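Clearing out the back bedroom (and what was hiding in it)

It has been raining on and off for most of April, which is my excuse for not having done a thing in the garden, and also the reason I finally ran out of ways to avoid the back bedroom. Those of you who have been reading for a while will know the room I mean. It was going to be a sewing room, then it was going to be a study, and in between it became the place where things went when the doorbell rang.

What got me moving was a message from my cousin Hoi-yan Wu, who is coming over from Prurnham to stay for 3 nights and would quite like to be able to put a glass of water down by the bed. Fair enough! I wrote back to say the room was nearly ready, then went upstairs with a cup of tea to see how big a fib that had been.

It was a fairly big one. The bed itself is lovely, I should say that first. It came with the white headboard and the curly posts from my aunt's flat, and I have been told more than once that it is too much bed for the size of the room, and I don't care. I slept in it on every visit as a girl and used to count the tufts when I couldn't drop off. The pink and red flowery bedspread is much newer. I bought it in a sale the winter before last, carried it home on the bus on my knees, and have never regretted it.

The trouble is all the bits round the edges. I have a theory that small things breed. You put down one hand cream and by the end of the month there is a family of them, with a lip balm that must have married in. My nightstand is the worst for it – two perfectly good drawers, and still everything ends up on the top, because the top is where your hand goes at eleven at night.

So I did what my mother always did, and took it in handfuls. She never emptied a whole cupboard at once. She would carry over as much as she could hold, put it down on a bit of striped cloth and not go back for more until that lot was dealt with. It is slow, and it does mean a great deal of walking to and fro, but you never get that awful moment at teatime where the entire room is on the floor and you want to cry. I put a fresh black bag in the bin, pulled it up close, and off we went.

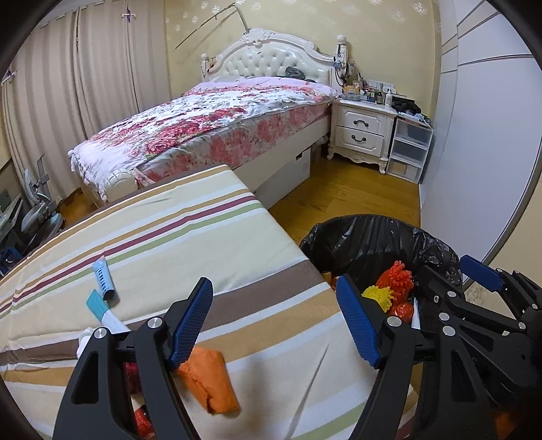
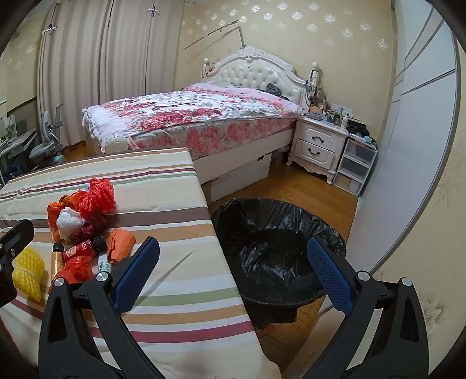
Tubes and something white and crumpled on the stripes, both times I looked.

You would think that sort of thing would take ten minutes. It took me most of the morning, partly because I am a reader of labels. I cannot throw away a tube without finding out what it was for. Half of them have print so tiny that I had to go down for my other glasses, and then of course I was in the kitchen, and there was toast.

I did work out some rules as I went along, and I'll pass them on in case they are any use to you. Wrappers go straight in the bin, no matter how pretty the paper is. (I used to save the shiny ones for crafts. I have not done a craft with a sweet wrapper since I was nine.) Tissues the same, obviously. Any tube that has gone stiff at the neck goes. If I can't remember buying it, I open it and have a sniff, and if the sniff makes me pull my head back, it goes as well. The netted foam sleeves that come round fruit I find much harder. They are so springy, and I always feel there must be a second life for them, round a glass at packing time or something of that kind. I allow myself 2 and no more.

Chun-yin Tam next door, who is far more ruthless than me, put her head in halfway through to return a casserole dish and said I should get one of those Trekeo drawer towers and be done with it. I pointed out, with some dignity, that there was already a plastic drawer unit beside the nightstand. She looked at what was piled on top of it and didn't say anything. She did stay for a cup of tea, though, and was very good about matching lids to jars, which is a job I can never settle to on my own.

We had a bit of a disagreement about the spiky toys. She says they are good for sore feet, if you roll them under the arch while you watch the telly, and I dare say she is right. I have owned them all this time and never rolled so much as a toe. Mind you, I did feel a pang.

Things I have not tackled yet, in the spirit of being open about it: the cardboard box under the bed, which I believe is mostly my old Gondal jigsaws, including the 1,298-piece harbour one with the sky that defeated me. The cables by the headboard, which I am leaving until there is daylight and patience on the same afternoon. And the curtains, which want taking down and washing. They are long and heavy, those beige striped ones, and it is a two-person job with a stepladder. I have had my eye on Chun-yin for that, though I haven't told her.

I have given myself a little budget for afterwards too. There was 200 pounds set aside for a weekend away that never came off, and I think some of it might go on a proper bedside lamp and a shallow tray for the nightstand, so that the creams have a fence round them. If any of you have a tray you're fond of, do tell me where it came from. I would like something with a lip, and not glass.

Hoi-yan has just messaged again to ask whether she should bring her own pillow. I have said yes please, and could she bring some of that ginger cake from the bakery by her station while she's at it. I'm going back up now to do one more clothful before supper.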